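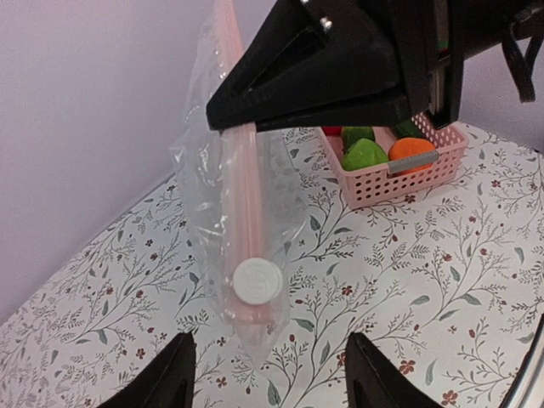
Attachment: wrist view, bag in the gripper, white disc inside

From: Lakshmi Gounder
To: flosta-users
Subject: Re: [flosta-users] gripper reports "empty" while holding a bag

On Tuesday the Povgate bench wrote:
> We get a grasp fault on nearly every thin bag. The log says
> "object lost" and the controller opens the fingers, as it was
> told to. The object was not lost until that moment. Hard
> items are fine. Is this our settings or is it Flosta?
> Also, is anybody still on the 3870 build?

Both, I'm afraid, and yes, we are. We have the same fault on the Pukeo cell, with a clear zipper bag held by its top edge, as attached. The toy vegetables in the pink basket behind it have never given us a moment's trouble. Peppers are very easy to believe in.

What happens, as far as I can tell from our logs: the fingers close on a layer of plastic so thin that the measured gap falls under the "empty" threshold. Flosta decides there is nothing there. It then waits 30 ms, checks again, agrees with itself, and calls the recovery routine. The first thing recovery does is open the gripper. Ours did this over the tablecloth, so the damage was limited to my opinion of the recovery routine. The Riihimäki people had it happen over an open drive housing, and they were less relaxed.

Two things to change for now:

In the grasp profile, set the empty threshold to 2 counts for film and bags. The default is 4, and somebody must have picked it with blocks in mind. Keep it in a separate profile. I put it in the shared one first and spent an afternoon watching the arm carry nothing to the bin with total confidence.

In recovery, swap the order so that it holds and stops before it does anything else. It needs an operator to clear it, and yes, that is annoying. Please don't script the clear. I know at least one of you already has.

Grabbing lower down, where the plastic folds over the zipper strip, would give the fingers more to measure. The trouble is that on this bag the disc sits against the strip near the bottom, and I don't want the planner getting ideas about squeezing it. We stay at the top edge.

None of this fixes the real problem, where one gap reading gets to decide on its own that a thing has ceased to exist. I'd like motor current in that check as well. I have a patch that does it and it compiles, which is the most I'll claim before the weekend. If Povgate can send me the raw log from a failed grasp, with the gap and current columns left in this time, I'll run it against that.

Lakshmi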